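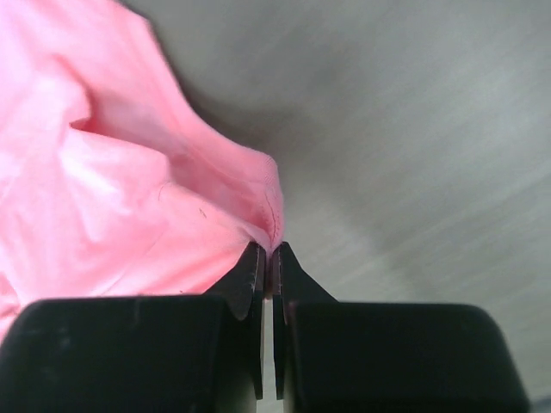
The Great T-Shirt Fold, May

Welcome to the gallery from our big clothes sort! If you've been following along since winter you know the upstairs closet had stopped closing, and then the hall closet stopped closing too (we'd started hiding things in it). So one morning we hauled everything down, made coffee, and sorted, folded, argued and folded some more until it was time for supper. We ended up with 167 pieces of clothing, counted by Naomi, who trusts no one else with the notepad. Captions are mine, so blame me for any mistakes.

The starting pile
Everything in one heap on the big table, because Naomi Shemweta says you can't sort what you can't see. I wanted to do it drawer by drawer. I lost that one.

Coffee first
Cinnamon buns by Anneli Miettinen. She made two trays and we'd finished one before a single sock was matched.

Sorting by color
We tried this for maybe half an hour and gave up. Where does a striped shirt go? Oskari Kemppainen started a pile called "mostly blue" and it took over the whole couch.

Sorting by kind
Much better. Tops, bottoms, sleepwear, kitchen towels, and one pile for things that needed a needle and thread.

The pinks
I didn't know we owned so much pink until it was all in one place. The thin cotton ones are my favorites to wear and the worst to fold – they slide and puff up, and a corner always gets away from you. I pinch them at a seam now and let the rest hang before laying them flat, and that has helped a lot.

The two Oskaris
Kemppainen on the left, Kuusisto on the right, both holding the same gray sweatshirt and both sure it's theirs. It went home with Kuusisto. I'm told talks are continuing.

Hae-won's method
Hae-won Yeo folds a T-shirt in thirds lengthwise, tucks the sleeves back, then folds it up from the hem until it stands on its own. She can do one while telling you a story and not look down once. We all had to learn it before lunch.

My first try
Well, it stood up for a second or two!

My tenth try
Getting there. The trick for me was smoothing from the middle out with the side of my hand, and going slower on the soft ones.

The Panura bins
We bought a stack of Panura bins for the shelf and they fit with a finger's width to spare. I'd measured the shelf three times and was still nervous carrying them up the stairs.

Lunch
Soup, bread, and no laundry talk allowed. That lasted until Anneli asked whether pillowcases count as clothing. (They don't. Naomi checked her list.)

The mending pile
Loose buttons, a few hems coming down, and a pair of pajama pants with a pocket that leads straight to the floor. Kuusisto sat by the window with my old sewing tin and got through most of it by afternoon. The zippers he left for me, thanks very much.

Spots and stains
These got their own basket. I dab a bit of dish soap on, leave it overnight, and wash as usual in the morning. If anyone has a better way with old coffee, please write to me.

The giveaway bags
Some 70 pieces went into these, mostly shirts that were fine but that we'd stopped reaching for. Hae-won had two cousins in mind right away, so a few never made it as far as the bag.

One that stayed
My faded Grultska festival shirt, full of holes, not up for discussion. Kemppainen put it in the giveaway bag twice and I took it out twice.

The socks
All 91 of them. Yes, it's an odd number. No, we haven't found the other one, and I've looked behind the dryer.

The shelf, finished
Shirts standing up in rows so you can see every one from the front, towels below, sweaters on top where I need the step stool. I've been opening the door just to look at it.

Closing time
Feet up, second tray of buns. We're doing bedding and coats next, at Naomi's place, and Anneli wants to know who's bringing the big table.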